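Votwood shared office: minutes of the November users' meeting

Present: Asmaa Ait Brahim (chair), Duarte Matos (minutes), three desk holders. Apologies from Coppens.
Start: 3.19 pm

1. Lockers by the window

The minutes of the last meeting were agreed. Asmaa reported that keys are still being left in the locks of the grey cabinet. Users are to take their key with them or hand it in at the desk. The top of the cabinet is to be kept clear, drinks included. 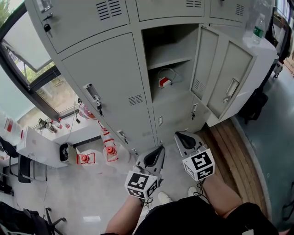 2. Items left in compartments

A small red and white item with a cable is in one of the middle compartments, on the lower level under the shelf. Duarte will email all users. If it is not claimed before the next meeting it goes into lost property.
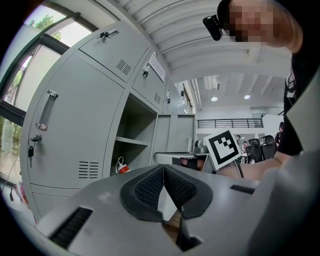 Can a compartment be shared by two people?
Two people may share if both names are on the list. Only one key is issued, and a second costs extra.

3. Labels

Hakance has quoted 156 for a full set of number labels. Agreed. Duarte to order. Locker doors should be shut when not in use, as an open one narrows the way past.

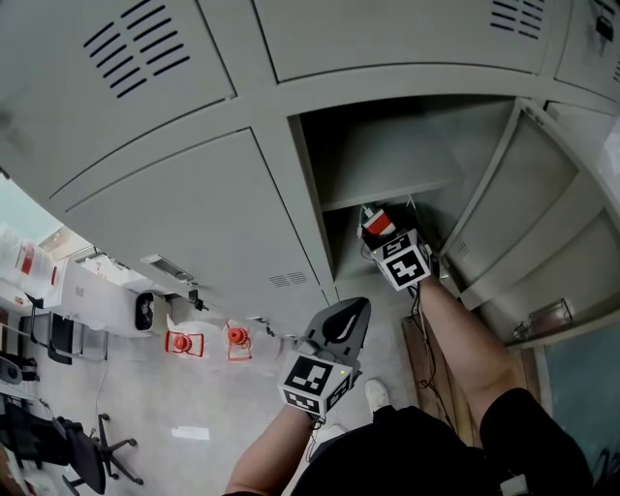 4. Any other business

Eltalo asked for a larger compartment for samples. Asmaa to check the list and reply.

Meeting closed at 4 pm.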